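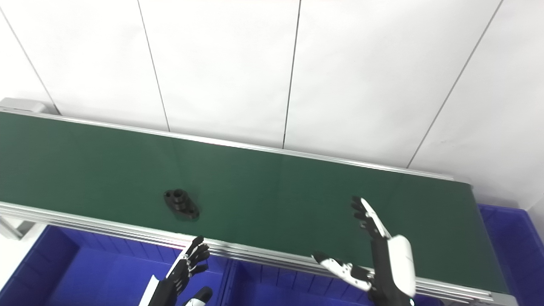 Kedov, 6/16/23

About Ifans Bearings & Running Gear

Ifans makes and supplies running gear for trailers. That means hubs, bearing housings, stub axles, suspension units and the brackets that hold them to the chassis. Most of it goes under horseboxes, plant trailers, boat trailers and small livestock trailers. We also sell a smaller range of jockey wheels and couplings, which we buy in.

The business was started by Ieuan Watkins, who had been repairing farm trailers and kept being asked for parts that the original makers had stopped supplying. He began by copying worn hubs one at a time. The first proper batch was 40 hubs for a dealer who wanted them before the autumn sales in October, and the dealer still buys from us.

What we make

Our catalogue now has about 300 lines. The main groups are braked and unbraked hubs, flanged housings, rubber suspension units and full axles made to length. Full axles are built to order, so please have your track width and gross trailer weight ready when you ring. If you are replacing an old axle and do not know its rating, send us the numbers from the plate, or the bearing numbers if the plate has gone.

We do make one-offs, but we need the old part or a dimensioned drawing. Photographs are useful for working out what something is, and we cannot machine from them.

The Inetti range is our heavier line, for twin-axle plant trailers. It uses larger bearings and a thicker flange than the standard hubs, and the two do not share seals. Please check which you have before ordering – the part number is stamped on the back face.

Who we are

There are 13 of us. Meinir Jenkins runs the business day to day and took over from Ieuan, who still comes in for the awkward jobs. Delyth Cadwaladr looks after trade accounts and is the person to ask about credit terms. Qiuyue Shao is our design engineer and drew the whole of the Inetti range. Natalia Meléndez is in charge of inspection and deals with returns and warranty claims.

Where our parts come from

Housings and hubs are machined and checked at Kedov. Castings come in from two foundries we have used for years. Bearings and seals are bought from established makers, and we will tell you whose are in your hub if you want to match them later. Rubber suspension units are assembled for us by Havositz to our drawings.

Buying from us

We sell to trailer builders, dealers, repair workshops and the public. There is no minimum order. Stock items ordered before noon go out the same day, Monday to Friday, and full axles go by pallet. Trade customers can collect from the side gate on the yard road – please ring first if you are bringing a trailer, as turning space is tight.

Returns of unused stock items are accepted with the invoice. Axles made to length cannot be returned unless we have got them wrong.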